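Looking after a plastic folding table

A white folding table earns its keep in a small house. It does for homework, wrapping parcels, cutting out fabric and an extra place at dinner, and then it goes flat behind a door. The drawback is the top. Matt white plastic picks up grey scratches and coloured marks from almost anything, and once it looks shabby people tend to hide it under a cloth and stop cleaning it.

Everyday cleaning

Wipe the top with a well wrung cloth and a drop of washing-up liquid in 500 ml of warm water. Go over it again with plain water, then dry it with an old tea towel. Soap left to dry on a matt surface goes sticky and holds the dust. Do the rounded rim as well, where hands rest and where most of the grease ends up.

Grey smudges

Most of the grey is not a scratch. It is rubbed off bags, buckles, pan bases and keys. Bicarbonate of soda will shift a good deal of it. Mix two teaspoons with enough water to make a paste, rub it on lightly with a soft cloth, leave for five minutes and rinse. Avoid green scouring pads. They take the mark off and leave a dull patch that gets dirty twice as fast.

A true scratch can be felt with a fingernail. There is no filling it, but keeping it clean makes it much harder to see. An old toothbrush is the tool for that.

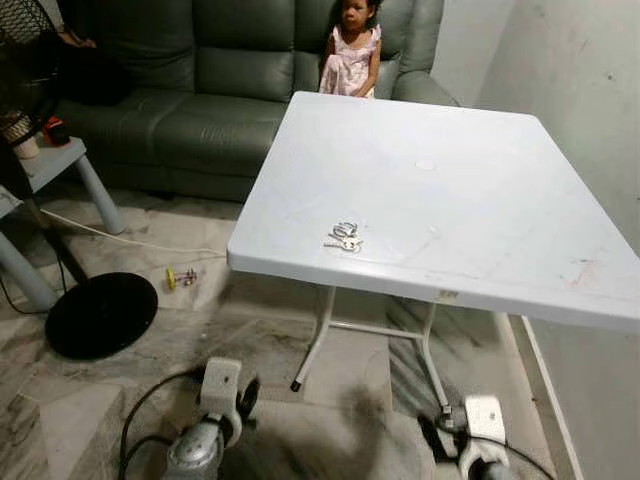

Keys are among the worst things for a plastic top, more from being dragged across it than from being put down. A saucer or a hook by the door saves a lot of rubbing later on. The same goes for coins and scissors.

Pink and red marks

Felt tip, nail varnish, beetroot and tomato all leave much the same colour behind, and they need different treatment.

Felt tip: surgical spirit on cotton wool, dabbed and not rubbed. Change the cotton wool often.

Food: bicarbonate paste as before, left on for 20 minutes. Beetroot may need a second go.

Nail varnish: let it set hard and lift it with the edge of a plastic card. Do not use acetone, which softens some plastics.

Try anything stronger than soap on the underside first. Keep children out of the way while you have spirit on the cloth, and open a window.

Stickers on the rim

Leave the label on if it gives the maximum load or the model number. If it is only a price or a barcode, warm it with a hairdryer on low and peel slowly from one corner. Cooking oil takes off the remaining gum. Wash the oil away afterwards.

Legs and feet

Metal legs want a wipe with a damp cloth and a proper dry, especially where the crossbar joins. A chip in the paint will rust if the table lives in a shed, so touch it up with a little enamel. Check the rubber feet every November, before the table comes out for visitors. A missing foot makes the table rock and will mark a tiled floor. Take one of the old ones to the shop with you to get the size right.

Store the table upright with a folded sheet against the top, away from radiators.

Last updated 20 Apr 2024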